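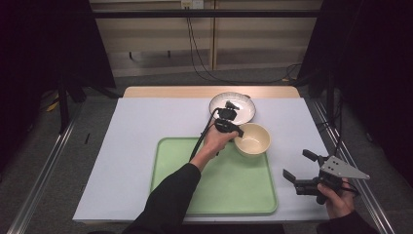 Der Tisch mit dem Bogen Papier: Teller, Schale und grünes Tablett.

Protokoll der Sitzung der Geschirrgruppe
Gemeinschaftshaus Pluvirberg, kleiner Raum im Erdgeschoss
20. Februar

Diese Website verwendet Cookies. Mit der weiteren Nutzung erklären Sie sich damit einverstanden. OK / Mehr erfahren

1. Genehmigung des letzten Protokolls
Das Protokoll wird ohne Änderung angenommen. Es fehlte dort der Hinweis, dass der Schlüssel vom Geschirrschrank jetzt im Büro hängt. Dieser Hinweis ist hiermit gegeben.

2. Geschirr für den Mittagstisch
Im April beginnt der Mittagstisch wieder, und zwar mit 30 Plätzen. Die Gruppe hat beraten, welches Geschirr an jeden Platz kommt. Vorgeschlagen ist ein weißer runder Teller und eine cremefarbene Schale, dazu ein hellgrünes Tablett mit runden Ecken.

Zum Teller gab es keine Einwände. Der Rand ist nur wenig erhöht, man kann ihn also gut stapeln. Bei der Schale wurde länger diskutiert. Sie ist tief und für Suppe sehr geeignet, aber im Schrank nimmt sie viel Platz weg. Ein Teil der Gruppe wünscht eine flachere Schale. Abstimmung: Die tiefe Schale bleibt, bei zwei Gegenstimmen.

Das Tablett ist der schwierigste Punkt gewesen. Auf dem Tablett sollen Teller und Schale nebeneinander stehen können, und auch ein Glas. Ob das Glas noch Platz hat, konnte in der Sitzung nicht entschieden werden, weil die Gläser noch bei der Firma Sison bestellt sind. Der Punkt wird vertagt.

3. Tischdecken oder Papier
Die Stoffdecken vom letzten Jahr haben Flecken, die bei der Wäsche nicht mehr herausgehen. Es wird beschlossen, die Tische mit Papier zu bedecken. Die Farbe ist ein blasses Grau mit etwas Lavendel. Gegen die Farbe wurde gesagt, dass sie ein wenig kühl wirkt — die Mehrheit findet sie aber ruhig und passend zum hellen Geschirr.

Ein Streifen vom Holz darf am Rand sichtbar bleiben. Das Papier muss nicht zugeschnitten werden.

Die Firma Jestgate bietet eine Packung mit 1.000 Bogen an. Die Gruppe hält diese Menge für zu groß, denn es gibt keinen trockenen Ort für die Lagerung. Es soll nach einer kleineren Packung gefragt werden.

4. Schrank und Ordnung
Der Schrank bekommt 5 Fächer. Teller kommen nach unten, Schalen in die Mitte, Tabletts stehen senkrecht an der linken Seite. Jedes Fach wird beschriftet. Geschirr mit einem Sprung wird nicht zurückgestellt, sondern in die Kiste neben der Tür gelegt.

5. Verschiedenes
Das Angebot von Botbridge für den Geschirrwagen ist eingetroffen und liegt im Büro zur Ansicht. Eine Entscheidung wurde nicht getroffen.

Es wird gebeten, nach dem Abwasch die Tücher aufzuhängen und nicht auf der Heizung liegen zu lassen.

Offene Aufgaben bis zur nächsten Sitzung:
— Glas auf dem Tablett ausprobieren, sobald die Lieferung da ist
— kleinere Packung Papier anfragen
— Etiketten für den Schrank schreiben

Der Termin der nächsten Sitzung wird am Brett ausgehängt.

2 Kommentare · 5-mal geteilt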